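The hardest part of teaching a robot, the people at Clarik will tell you over a very long lunch, is learning to slow down your own hands. I spent a morning in June steering one through a simulated room, and by ten o'clock my shoulders ached as though I had been hauling real furniture (I had been sitting in a chair the whole time!).

The software is called Zekness, and it lets a person move two robot arms from a desk, with every motion saved as a lesson. My room had a slatted wooden screen down one side, a little picture on a teal wall, and a broad white surface I was forever afraid of bumping into.
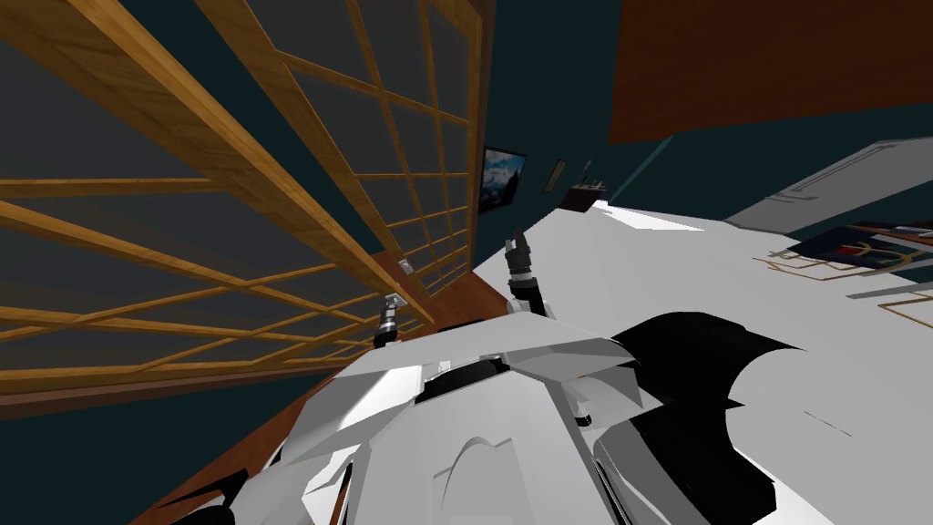 How many demonstrations does a robot need before it can try a task alone? The team asks for 200 of each one, and they like them a bit different from one another, so that the robot doesn't simply memorize a single path.

I managed 23 before lunch, and they kindly threw out only 2. My last one took 218 seconds, mostly dithering, and I was as proud of it as of anything I've done all year.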